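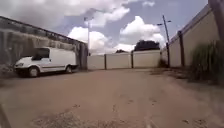 Informal parking

Informal parking is the use of unmarked, unpaved or otherwise undeveloped land for leaving vehicles, usually without a fee, a lease or any clear permission. It is common on the edges of industrial districts, behind warehouses and on plots waiting to be built on. The term is used loosely, and writers on the subject don't agree on whether it should cover private yards as well as vacant public land.

Definition

The most quoted definition comes from the planner Rozália Győri, who called it "parking that exists because no one has stopped it". Critics have pointed out that this would also take in most illegal kerbside parking. Seung-woo Lim prefers to count only off-street land with no painted bays, but his version leaves out gravel lots where an owner has put down rope or old tyres to mark rows. Neither definition says how long a use must last before it counts.

Surface and drainage

Lots of this kind are generally bare earth, gravel or crushed rubble. Supporters claim that such ground soaks up rain better than asphalt and so eases the load on stormwater drains. The claim is weaker than it sounds. Soil that is driven over every day becomes packed, and packed soil can shed water nearly as fast as a sealed surface. Dust is the more usual complaint in dry places, and operators may spray water or spread fresh gravel to keep it down. How long either treatment lasts depends on traffic and weather, and suppliers' figures should be read with care.

Capacity

Without marked bays, drivers tend to leave wider gaps and to favour the edges, close to walls and buildings. A study by Jae-in Jin of 69 lots in the Abu Hammour district found that most held fewer vehicles than a marked lot of the same size would. The study is often cited as proof that painting lines pays for itself, though it didn't look at costs, and every visit was made in September.

Economics

Free parking on idle land is often described as costing nothing. Young-sook Shin has argued that the cost is simply moved – to the landowner, who puts off building, and to neighbours, who put up with noise and dust. Her estimates rest on 9 sites, all with the same owner, and have not been repeated elsewhere.

The software firm Clusasel has promoted an app, Josport, that lets owners rent out such land by the hour. The company has said the app lists 1000 spaces. It hasn't explained how a space is counted on a lot that has no bays.

Regulation

Rules vary widely from one council to the next. Some require a permit once a lot is used by the public, while others act only on complaints. In Gindine, a bylaw that took effect on 27th May set a limit of two years for temporary parking on vacant plots. Enforcement has been patchy, and several lots are reported to have changed their listed use to "storage" – a category the bylaw doesn't mention.

See also

Brownfield land
Desire path
Parking minimums
Permeable paving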